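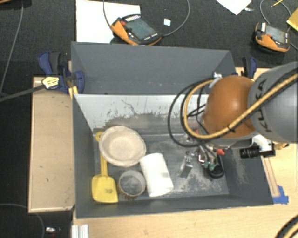
**Foro de automatización > Células de picking > Averías y seguridad**

**Tema: Paro por colisión al bajar al fondo del cajón, siempre en el lado derecho**

**nbaumgart** · 15 de octubre de 2018

Buenas. Tenemos una célula de bin picking con un KUKA y un cajón gris sujeto con mordazas. Desde que cambiamos la garra, el robot se para por colisión cuando va a por piezas pegadas a la pared derecha. A la izquierda no pasa nunca. En el último turno fueron 15 paros en 300 ciclos.

Lo que he mirado ya:

- TCP recalibrado dos veces, mismo resultado.
- Carga de la herramienta metida según la hoja del fabricante.
- Velocidad de aproximación bajada al 30 %. Se para igual, solo que más suave.

El fondo del cajón está lleno de arañazos, más hacia la derecha. ¿Alguien ha tenido algo parecido?

**hartley_c**

¿El modelo de colisión del planificador es el de la garra nueva o sigue el de la vieja? A mí me pasó con una célula en Tildale: TCP bien, carga bien, y el planificador calculando con una herramienta más estrecha. En las paredes se nota enseguida.

**nbaumgart**

El modelo es el nuevo, lo cargó Theda en julio. Lo he abierto y las medidas del cuerpo cuadran. Lo que no lleva son las mangueras ni los cables.

**bbuschmann**

Pues ahí lo tienes. El cable amarillo hace un bucle grande hacia la izquierda por delante de la articulación y solo lleva una brida negra. Si al girar la muñeca se tensa, el control ve un par que no espera y para. Yo no tocaría nada del software hasta recoger ese cable.

**hartley_c**

No lo veo tan claro, Bernd. Un cable tirante no araña el fondo de un cajón. Esas marcas las hace algo metálico.

**bbuschmann**

Las marcas pueden llevar ahí años. ¿El cajón es nuevo?

**nbaumgart**

No, viene de la línea anterior. No sé qué marcas son de ahora.

**t_hollmann**

Confirmo lo de julio, cargué el modelo sin cables porque con ellos el planificador rechazaba casi todas las poses de la esquina. Fue decisión mía y no lo apunté en ningún sitio, perdón.

Otra cosa: comprobad si el cajón se ha movido. Va con dos mordazas y la pared se da por fija. Con un desplazamiento pequeño ya te comes el margen.

**rwhitcombe**

Antes de seguir probando: ¿quién está rearmando después de cada paro? Con 15 en un turno, la gente acaba dándole a confirmar sin mirar. Yo pararía la producción en esa célula y haría las pruebas en T1, con una persona al pendant y nadie metiendo la mano en el cajón.

**bbuschmann**

Parar la célula entera por esto me parece exagerado. Limita la zona derecha y sigue con la izquierda.

**rwhitcombe**

Si no sabes por qué para, tampoco sabes que la izquierda esté bien. No estoy de acuerdo.

**nbaumgart**

La hemos parado, con caras largas. Resultado de hoy en T1:

1. Cable recogido con dos bridas más: siguen los paros, aunque menos.
2. Cajón medido contra la referencia: desplazado hacia el robot.
3. Cajón recolocado y mordazas apretadas: 30 bajadas a la derecha sin paro.

Mañana le pongo topes atornillados a la mesa y Theda mete los cables en el modelo, aunque perdamos poses.

**hartley_c**

Haz 800 ciclos seguidos antes de darlo por cerrado, y vuelve a medir el cajón al acabar.

**nbaumgart**

Hecho el plan así. Dejo el tema abierto hasta tener los datos.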